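I've been using the Drotholm baby carrier for 3 months now and I have thoughts! My little one is a proper koala (won't be put down, won't nap in the cot, nope) so this thing gets a workout most days. The waistband is lovely and wide, the grey is a nice colour, and my back hasn't complained once. The shoulder straps did take me 20 goes to get right – the booklet is hopeless, so find a mum who already owns one.
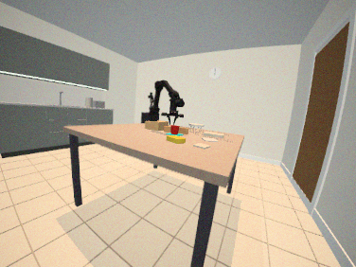 Does it go in the washing machine? Cold gentle cycle, then hang it in the shade, and leave it overnight if you can because the padding holds water.

My old Castillo dug in terribly and I gave it to my sister. The Drotholm cost me 100 dollars on sale at Garurbridge, and I'd pay it again. One grumble – the clip behind the neck is a real stretch if you've got short arms like me.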